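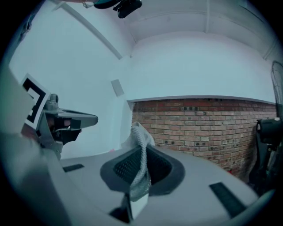
Capital budgets for manipulation work tend to start with the arm and end there. Enier's planning sheet for December starts with the hand tools. Each gripper carries a printed fiducial marker, and a marker that scuffs or lifts has to be replaced and the unit recalibrated. Cloth such as the crumpled grey piece here puts its own demands on the fingers, so pads are budgeted as consumables. The firm allows 63 spare pads and 11 marker panels per site.

Jurkar, the integrator, quotes labour separately at 341 hours, set-up included. Testa, the rival bid, folds it into the unit price, which makes the two tenders hard to compare line by line.
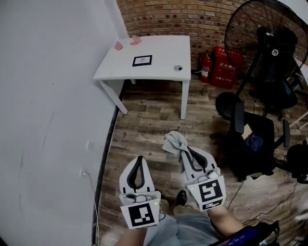 Paired hand-held grippers, with grey cloth over the right-hand unit.

Storage and cabling are the items most often left off. Bids close 13th March.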